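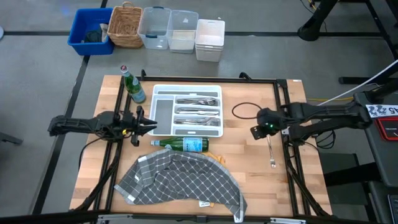 I have never trusted a drawer organizer. I want to get that out of the way first, because I now own one, and I've had three separate people tell me "see, I told you" with the same look on their faces.

For most of my adult life the forks lived in a drawer with the other forks, and also with the knives, the corn holders, a meat thermometer that reads low and a bunch of soy sauce packets. You opened the drawer, you moved your hand around a little, you had a fork. I would put the total time at maybe two seconds. People who sell trays would like you to believe this was a crisis.

My sister-in-law Lena Borkowska believes it was a crisis. She stayed with us last August while her floors were being redone and by the second morning she had the whole drawer out on the counter. She held up a lobster pick and asked when we had last eaten lobster. I said that wasn't the point of the lobster pick. When she left she said she would send me something, and what she sent me was a link to an article with 1,000 words on "cutlery zoning." I read it all. Zoning is putting the spoons with the spoons.

So I held out until this spring, when the drawer jammed for good with a potato masher wedged up against the underside of the counter. It took a yardstick and some language to get it open. My husband didn't say anything, which I noticed.

I looked at trays for longer than I'd like to admit. There's one from Baumgart that expands sideways, and it has 2,051 reviews, and I'm sorry but who are these people? What is there to say? One of them wrote four paragraphs about how it had changed her mornings. Another gave it one star because it didn't fit his drawer, and I have a lot more sympathy for that guy, because measuring the inside of a drawer is harder than it sounds. You measure the front, and then it turns out the back is narrower because of the slides, and then there's that little lip.

The Sekell ones are bamboo and look very nice in the pictures. My mother had a bamboo one and it got a gray fuzz in the corners that she called "patina." No thank you. The Pundo kind stacks the forks on top of each other at an angle so you only see one handle, and all I could think was that everything would come up in a clump.

In the end I bought a plain white plastic one from Pleltow, with gray in the bottom of the sections. It was the least exciting thing in the store. I liked that about it.

Now the complaints, and I do have some.

First, the layout. Somebody decided that some compartments should run the long way and others should run across, and as far as I can tell it was done to make the thing look clever on the shelf. It means your forks point one direction and whatever you put across the end points another. I put the serving spoons in the crosswise part. Every time I reach for one I have to turn my wrist. I'm not saying this is hardship, I'm saying a person drew that on a computer and never set a table with it.

Second, the number of sections. You'd think more would be better. But we have regular forks and salad forks, and the salad forks came from a different set, and there are 4 of them, and they don't deserve a whole section to themselves. If I put them in with the regular forks I'm right back to moving my hand around, just in a smaller space. I tried having them share with the butter knives. Nobody in the house could find the butter knives for a week.

Third, crumbs. I'd love for someone to explain to me how crumbs get into a closed drawer. Before, they fell down to the bottom and I didn't have to know about them. Now they collect in each compartment, sorted, I guess you could say zoned, and I can see every one. I've washed this tray more than I ever washed the drawer - which was never.

And it slides. Everything I read promised me a tray would "stay put," and mine goes to the back of the drawer if you open it with any enthusiasm. I've put a folded dish towel behind it. It looks terrible but it works.

What I'll give it is the unloading. Emptying the dishwasher used to end with me dumping the whole silverware basket into the drawer from a height, and it made a noise that sent the dog to the other room. Now I stand there and sort, a handful of this and a handful of that. I expected to hate it. I don't hate it. It's a bit dull and it goes quicker than I figured, and my son will do it without being asked twice if there's something on the radio. He drops the forks in with the tines every which way. I've decided I don't care, although Lena says they should all face the same direction, and there's probably an article.

The thermometer, the corn holders and the soy sauce have moved to the drawer underneath, where the takeout menus are. The potato masher hangs on a nail inside the pantry door. I kept the lobster pick. It's in with the salad forks.

Lena is coming again this August and she's already asked whether I want her to take a look at the spice cabinet. I told her the spice cabinet is fine. There are two jars of paprika open and I know which is the good one.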